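Garage shelf sags in the middle, add a bracket or replace the board?

Posted in Storage and Shelving
3083 views

rovside_garage
I have a single pine shelf in the garage, 80 inches long, held by a bracket at each end. It carries paint cans, a box of tile and a few bins. The middle has dropped enough that a marble rolls to it from either side. The wall is drywall over studs. Can I add a third bracket under the sag, or is the board finished? I would like to keep the load where it is.

Stevura
Third bracket. Done it twice, no problems. Get a heavy one.

Gilchrist
A center bracket will work, but unload the shelf first. Wood under constant load creeps, and part of that bend is now permanent. If you screw a bracket tight under a bowed board, the board sits on the bracket and stays bowed.

Take everything off, remove the board and flip it so the crown faces up. Check it for cracks near the old screw holes. If it is sound, put it back, then locate the stud closest to the center and fix the new bracket to that. Drywall anchors are not suitable for this. The stud will probably not be at the exact midpoint – a few inches either way makes little difference.

Sag goes up with the cube of the span, so halving the distance between supports cuts it to an eighth for the same weight per foot. A thicker board helps for the same reason, as stiffness goes up with the cube of thickness.

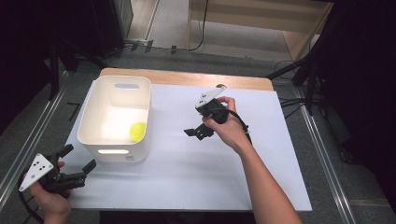
Weigh the tile before it goes back up. Put the box on a bathroom scale and you may find that it accounts for most of the problem. Anything over 30 pounds should sit directly above a bracket. Paint can go in between if it is spread out.

A 1x2 glued and screwed on edge along the front also stiffens the board a good deal. Predrill, or the pine will split.

Fatham
Agree with the above except for flipping. Mine cupped after I turned it over. I bought a new board and used the old one for shorter shelves.

345 people found this page helpful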